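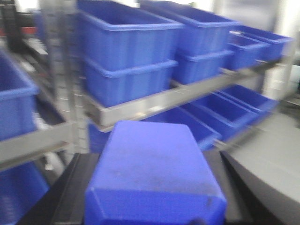 4.2 Setting the grasp planner for blue bins

1. Stop the Neketti planner and open the Grasp tab.
2. Set Blur reject to 30. Wrist images above this value are dropped from pose estimates.
3. Load the Medrano bin model. Check that the drawn outline follows the crate rim.

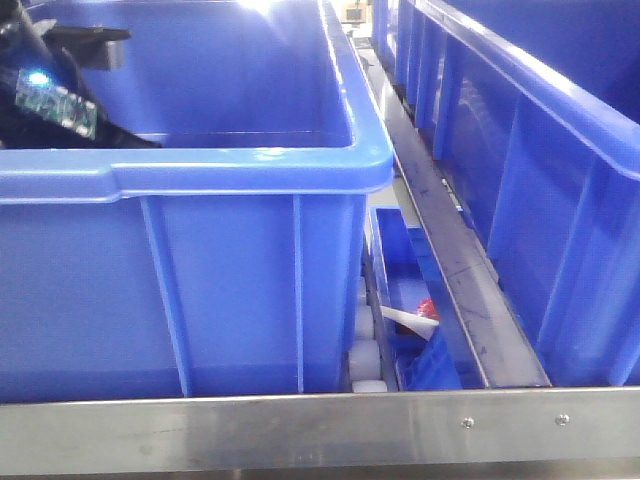
4. Add the rail and the front bar as keep-out zones.
5. Set the finger gap for an empty gripper to 12. Keep the fingertips clear of the upright posts – the planner does not know them until step 4 is saved.

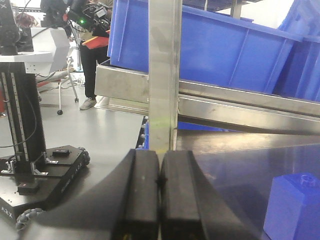 Rutilio Magaña

Note: Blue parts against blue walls give weak edges. Turn off Color split and use Depth edge at 51.

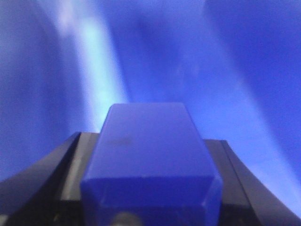
If the mask still spills into the background, lower Depth edge in small steps and run Check Mask again.

CAUTION: Do not change these values while the arm is enabled.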